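Handgreifer-Demos: SLAM verliert Tracking über gemusterter Decke
Forum > Manipulation > Imitation Learning
Erstellt von kettwig_m

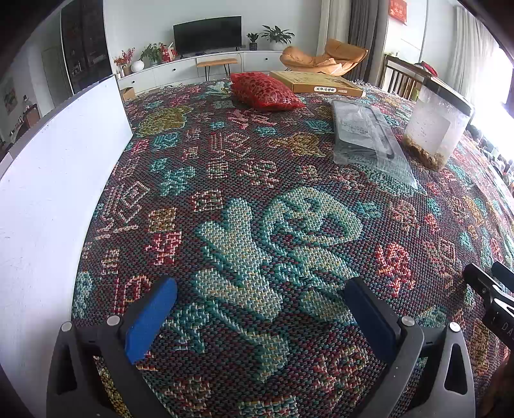

Aufgabe ist Greifen und Umsetzen von Haushaltsgegenständen auf weichem Untergrund, vorgeführt mit dem Handgreifer. Insgesamt 555 Episoden, davon 534 mit brauchbarer Trajektorie. Die restlichen 21 brechen alle in derselben Phase ab: beim Absenken, kurz bevor die Finger schließen. Die Pose springt um mehrere Zentimeter, danach relokalisiert das System oder auch nicht. Auswertung läuft über Sestham, Standardparameter, Karte pro Raum einmal vorab aufgenommen.
Bisher geprüft: Belichtungszeit, Zeitversatz zur IMU, Intrinsics neu kalibriert. Kein Unterschied. Hat jemand das auf Textilien schon gehabt?

--
Bumow schrieb:
Decke glatt ziehen. Sobald du beim Vorführen hineindrückst, verformt sich der Untergrund, und die Merkmale darauf sind nicht mehr statisch. Aus der Nähe liegen fast alle Features auf dem Stoff, da hilft RANSAC nichts mehr, weil die bewegten Punkte die Mehrheit stellen.

--
lenz.r schrieb:
Glaube ich nicht. Bei der Verformung müsste die Pose langsam driften und nicht springen. Ein Sprung riecht nach falscher Zuordnung. Dein Gewebe hat kleine blockige Zeichen und Quadrate über die ganze Fläche verteilt, die Deskriptoren ähneln sich. Schau dir die Matches im Frame vor dem Sprung an.
Nebenbei: Sind die Finger maskiert? Das blaue Polster links und das dunkle rechts bewegen sich mit der Kamera, ebenso die Schraubenköpfe oben auf den Fingern. Wenn da Features sitzen, zieht das die Schätzung Richtung Stillstand.

--
kettwig_m schrieb:
Maske ist drin, stammt aber noch vom alten Fingersatz. Prüfe ich.

--
Ciarán Hegarty schrieb:
Zwei Anmerkungen.
1. Die Maske muss den vollen Öffnungsbereich abdecken, auch die Ausschnitte unten in den Fingerrahmen. Durch die sieht man Hintergrund, und der Rand erzeugt starke Ecken.
2. Annähern mit leicht gekippter Kamera. Solange der hintere Teil des Raums im Bild bleibt (Fernseher, Schrank, Pflanzen), hast du ferne, starre Punkte. Senkrecht von oben verlierst du sie.

--
Bumow schrieb:
Punkt 2 verändert die Demonstration. Wenn die Policy später nur gekippte Anfahrten kennt, greift sie flache Sachen wie den Karton schlecht. Dann lieber 21 Episoden wegwerfen.

--
Ciarán Hegarty schrieb:
Bei 21 Ausfällen ja. Wenn aber alle beim Absenken liegen, fehlt dir gezielt der steile Winkel im Datensatz. Das ist dann auch ein Bias.

--
hashmi_user schrieb:
Oder gleich teleoperieren, dann kommt die Pose aus der Kinematik. Wir haben mit Emero umgestellt, seitdem ist das Thema erledigt. Dauert pro Episode allerdings deutlich länger.

--
lenz.r schrieb:
Und du brauchst einen Arm im Wohnzimmer. Für den Zweck hier unbrauchbar.

--
kettwig_m schrieb:
Rückmeldung: Neue Maske über den gesamten Hub gezeichnet, die 21 Episoden noch einmal gerechnet. 2 springen weiterhin, beide bei nahezu senkrechter Anfahrt. In den Matches davor liegen tatsächlich vertauschte Zuordnungen auf dem Muster, lenz.r hatte also zumindest dafür recht. Die zwei fliegen raus. Die Maske lade ich heute Abend in den Dateibereich.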